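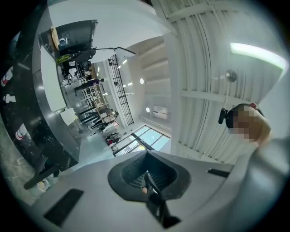
Why Is the Ceiling Wrinkled?

Look up. Most people don't, which is a shame, because ceilings put in long hours and get very little attention. The one in the picture is white metal, folded into long ridges, with white beams running across it. Builders call the folded part decking.

You may have one of these over your head at school, in a gym, or in the kind of store that sells 100 sorts of shelf.

Flat is floppy

Take a sheet of paper and hold it by one short end. The other end droops like a bored dog. Now fold the sheet back and forth into a fan, open it out a little, and hold it by the end of the folds. It sticks straight out. Same paper, same weight, much better attitude.

Metal does the same thing. A thin flat sheet bends and wobbles if you try to lay it across a gap. Fold ridges into it and each ridge acts like a tiny beam. The sheet gets much stiffer along the ridges. Across the ridges it still bends pretty easily, so builders have to think about which way to lay it. A cardboard box has wavy paper hidden inside its walls for the same kind of reason.

What the beams are up to

Even a ridged sheet will sag if you ask it to stretch too far. Beams hold it up along the way. The ridges usually run from one beam to the next, a bit like planks laid across logs. The sheet carries the roof (or the floor upstairs, if there is one) and passes the weight to the beams. The beams pass it along to the columns or the walls, and those pass it to the ground. The ground has to keep it.

Hanging around up there

A lot of buildings hide all this behind flat ceiling tiles. Others leave it showing, paint it white, and save themselves the tiles. White paint bounces light back down into the room, so a long bright light up there can do more good. It also shows every cobweb.

Leave a ceiling open and you see the stuff that normally hides: pipes, cables, and round things whose job you'll have to ask a grown-up about. The grown-up may not know either. Watch how long it takes them to admit it.

Try it: the Povberg Bridge

Povberg is a town we made out of shoeboxes at the Gutgate Children's Workshop. It has one bridge and terrible traffic.

You need:
Two stacks of books, the same height
Two sheets of paper
10 coins, all the same kind

1. Put the stacks a little less than one sheet's length apart.
2. Lay a flat sheet across the gap. Put one coin in the middle. Say goodbye to the coin.
3. Fold the second sheet into narrow pleats, the long way, so the folds will run from stack to stack.
4. Lay it across and add coins one at a time until the bridge gives up.
5. Turn the folds the other way and try again. Try to look surprised.

Wide folds, skinny folds, tall folds: they don't all hold the same. Write down which did best before you lose the coins under the couch.

Next page: Why Doors Squeak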